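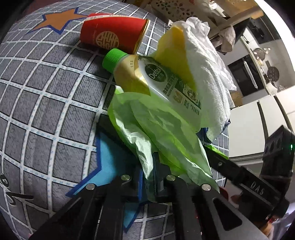 Cushion with printed grid fabric, items not yet sorted

Removing a disinfectant spill from a printed gray seat cushion without lifting the print

Asked by Yasaman Golestani
Category: Cleaning and laundry > Upholstery
Viewed 993 times

I have a gray upholstered seat cushion with a white grid print. The grid lines are drawn as a curve, so the pattern looks like it bulges, and there are stars printed over it, one orange and one light blue. Along the white lines there is very small blue marking that I would like to keep legible.

A capful of undiluted Dettol went onto the fabric in February. I blotted it with paper towel and left it. There is now a stiff patch the size of my palm and the smell comes back whenever the heating is on. The bottle label is mostly in Chinese, which I do not read, so I have no dilution or fabric instructions to go by.

The cover has no zipper. The cushion came with the apartment in Felville and has no care tag. Questions:

Is plain water enough to get the residue out, or does it need detergent?
Will rubbing with a sponge damage the print?
The stuff on the cushion (the bottle, a sponge or cloth, paper towel, a green plastic bag, a red paper cup) is what I have within reach. Do I need anything else?

Answer 1
Gus Lyons, 245 points

Water first. The stiffness is most likely dried product left in the pile and it should rinse out. Detergent is for the second pass if the patch still feels tacky.

Procedure I use on fixed covers:

1. Vacuum the area with the brush head off.
2. Test on the underside. Wet a white cloth, press on the fabric for a minute, look for color on the cloth. Test on a printed area if the underside has one, since the base fabric and the ink can behave differently.
3. Dampen the patch with lukewarm water from a spray bottle. Damp, so that water does not run when you tilt the cushion.
4. Press with dry white towel. Lean on it. Do not rub.
5. Repeat 3 and 4 until the towel stops picking up smell. Expect several rounds.
6. Stand the cushion on its edge to dry, with a fan if you have one.

On the print: if it sits on top of the weave you will feel a slight edge with a fingernail. That type cracks when scrubbed, and fine lettering goes first. If you feel no edge, the color is in the fiber and you have more room. In either case keep the scouring side of any sponge off it.

Do not add more Dettol to treat the smell. You would be putting back what you are trying to take out.

Comment by Yasaman Golestani: Underside is plain, no print. I tested on a corner of one white line instead and got no color on the cloth. No edge under the fingernail.

Comment by Gus Lyons: Then go ahead. Start at the outside of the patch and work in, or you will get a ring.

Answer 2
Bahman Zarei, 229 points

just use baking soda, leave overnight and vacuum. worked on my car seats

Comment by Zohreh Shojaei: It may help with the smell but it will not take out residue that has dried into the fabric. Also hard to vacuum out of a stiff patch.

Answer 3
Zohreh Shojaei, 255 points

Agree with the first answer. Additions:

Paper towel is fine for the first blot but it sheds lint once it is wet, and the lint shows on gray. Use cotton for the rest. A new colored sponge can also bleed — rinse it until the water is clear before it goes near the white lines.

Clear the cushion before you start. A plastic bag left on damp fabric holds the moisture in. Store the bottle upright with the cap tight, away from the seat. For the label, a phone translation app will usually get you through the dilution section, or look for the same product on the manufacturer's site.

If you do need the detergent pass, put a few drops of clear dish soap in a bowl of water, apply with a cloth, then rinse twice as many times as you think necessary. Soap left behind attracts dirt and you will have a dark patch by summer.

Foam takes longer to dry than the cover. Give it a full day before anyone sits on it.

Comment by Yasaman Golestani: Did five rounds of water, no soap. Patch is soft again. Slight smell with the heating on, much less than before. Print unchanged as far as I can tell. Will try the soap on the last bit.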